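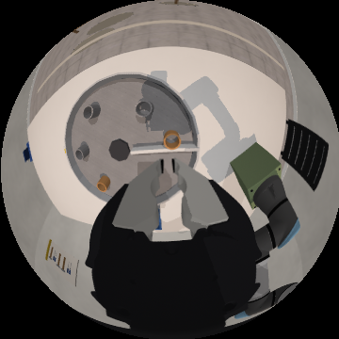

Foro Forimville > Manipulación > Teleoperación y demostraciones

unditz_lab
Grabo demostraciones por control remoto para clasificar cilindros cortos dentro de una bandeja redonda, todo en simulación. Con la cámara de muñeca opero bien en el centro, pero pierdo precisión en cuanto la pieza queda pegada al borde. Los dedos y la carcasa tapan la parte inferior derecha de la bandeja, y el cilindro naranja que se ve inclinado junto al borde inferior izquierdo obliga a girar la muñeca casi a ciegas. Llevo 1019 episodios y no sé si seguir solo con esta vista o añadir una externa.

Osman
Añade la externa. El operador no necesita la misma observación que la política, aunque convenga que se parezcan.

stambridge_2
No estoy de acuerdo. Si el operador decide con información que la política no recibe, las demostraciones contienen correcciones inexplicables desde la entrada de red. Ya tuve que tirar un conjunto entero por eso.

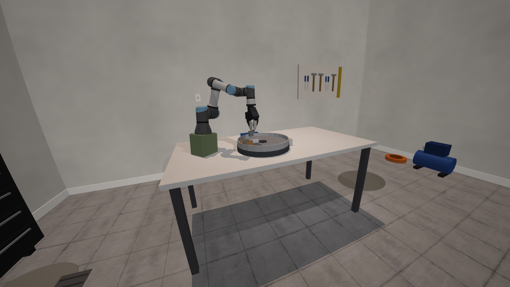 unditz_lab
He probado la vista fija durante una tarde, con el mismo mando y la misma ganancia. La altura se juzga mejor: se ve la pinza apuntando hacia abajo sobre la parte izquierda trasera del recipiente, con los dedos cerrándose hacia un cilindro gris. En cambio, la orientación fina no se aprecia, la pieza es demasiado pequeña a esa distancia.

Osman
Normal. Fija para aproximar, muñeca para agarrar – y las dos grabadas siempre, aunque luego entrenes con una. Descartar un canal es gratis, recuperarlo no.

stambridge_2
Grabarlas, sí. Lo que discuto es enseñárselas al operador. Copio la parte de mis notas que trata del depósito. 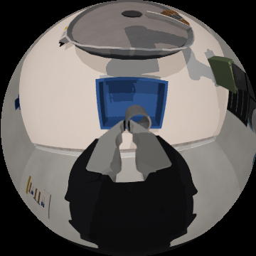
Tiempo de lectura: 2 min

Notas de Stambridge, apartado 3. La fase de soltar concentra la mayor parte de los errores de demostración. Con el cilindro entre las almohadillas, la propia pieza cubre una esquina de la bandeja azul y el operador tiende a pararse antes de tiempo. Recomendamos fijar una altura de paso, detener el movimiento lateral y bajar en vertical. Las pausas largas se recortan después; si se dejan, la política aprende a quedarse quieta.

Osman
Lo de recortar pausas depende. Con historial corto, de acuerdo. Con historial largo la pausa lleva información, sobre todo antes de cerrar la pinza.

unditz_lab
Recorté en 1411 episodios de otra tarea y el brazo empezó a cerrar antes de llegar. Puede que me pasara con el umbral.

stambridge_2
El umbral tiene que ir sobre velocidad articular y estado de pinza a la vez. Si cortas solo por velocidad, te llevas el cierre.

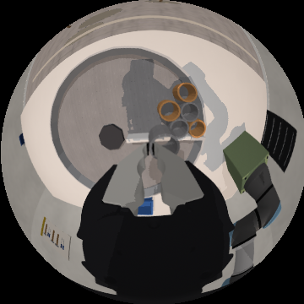

Vista de muñeca: cilindros naranjas y grises agrupados a la derecha, disco octogonal a la izquierda.

unditz_lab
Pongo también esta configuración. Con los cilindros casi tocándose no hay hueco claro para los dedos. ¿Empezar por los exteriores o dejar libre al operador?

Osman
Libre. Un orden impuesto se rompe con la primera disposición distinta.

stambridge_2
Orden fijo al principio, de fuera hacia dentro. La variedad se mete en las posiciones iniciales. Con dos operadores y criterio libre tendrás dos políticas mezcladas.

unditz_lab
Haré un lote de cada y los entreno por separado. El domingo subo las curvas.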